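ホーム　記事一覧　ドラマ感想　このブログについて　お問い合わせ

『ドラヌマード』第6話がすごすぎた

ネタバレありです。未見の方は先に本編をどうぞ!

いやもう、昨夜見終わってから全然眠れませんでした。架空の港町ドラヌマードの小さなラジオ局が舞台のこのドラマ、前半は正直ゆっくりめで、友人にも「どこから面白くなるの?」と聞かれていたんですが、この第6話です。ここです!

冒頭、局長のアンネローレが放送中に原稿を置いて、11年前の沈没事故の報道は間違っていたと自分の口で言うところから始まります。音楽なし、カットもほとんど割らない。ガラス越しに固まっている技術スタッフのオッタルの顔がまたいいんですよね……。あの人、台詞が少ないのに毎回持っていきます。

そのあと苦情の電話が300件近く来て、スポンサーのプレトラ社が降りると言い出し、局内は大騒ぎ。若手記者のナタリアが受話器を両手に持って交互に謝る場面では声を出して笑いました。重い話なのに、こういう息抜きの入れ方が本当にうまい!

それから、第2話で出てきた古いテープの件。ヴィオラが倉庫の棚で見つけて、そのまま鞄に入れたあれです。ただの小道具だと思っていたら、今回ちゃんと戻ってきました。テープの声の主がアルヴァルだとわかった瞬間、巻き戻して3回見ました。第2話の食堂の場面でもう同じ口癖を言っているんですよ。見返した人、気づきました?

70分の拡大版だったのに、体感では半分くらい。エンディングで灯台の明かりが消えて、いつもの主題歌がピアノだけになるのもたまらないです。サントラに入るのかな、入ってほしい。

気になるのは、アンネローレが最後に破った手紙の差出人です。私は元夫説を推していますが、筆跡が第4話の市長のメモに似ているという意見もコメント欄でいただいて、ぐらぐら揺れています。封筒の色も市長室のものと同じ気がしてきました(画面が暗くて自信はないです)。
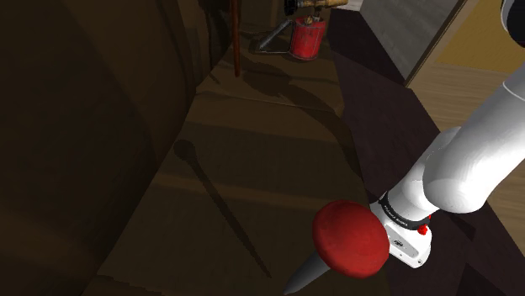 というわけで、今夜は第4話をもう一度見ます。メモが映るのは後半の会議の場面だったはず。筆跡の件、何かわかったら追記しますね!

いいね 70　コメント 11

当サイトではCookieを使用しています。閲覧を続けると、Cookieの使用に同意したものとみなされます。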